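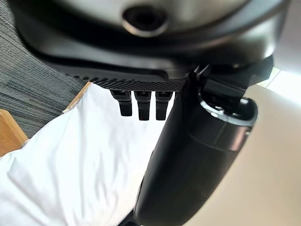 Kathleen Moriarty wrote to me that I should go early and leave my coat in the car, and she was right on both counts. The Kultley open day is all about everyday tidying – clothes, towels, bottles, the stuff that piles up at home – and I had such a good time! The room has gray striped carpet and white walls, and a little wooden cabinet I would happily have taken home. I stayed for 2 hours and could have stayed longer.
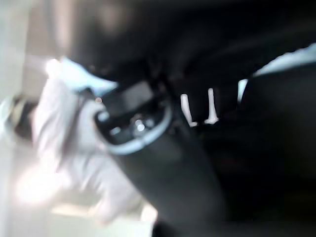
Begoñe Urquijo was just as keen, and we got talking about towels (she rolls, I fold) and whether dark trousers should get a bin to themselves. I came away with a head full of ideas for my own hallway. 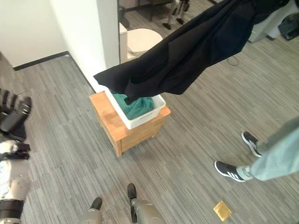 Do you have to book? Walk-ins are fine, but the morning fills up fast. The next one is in August, and I'm going.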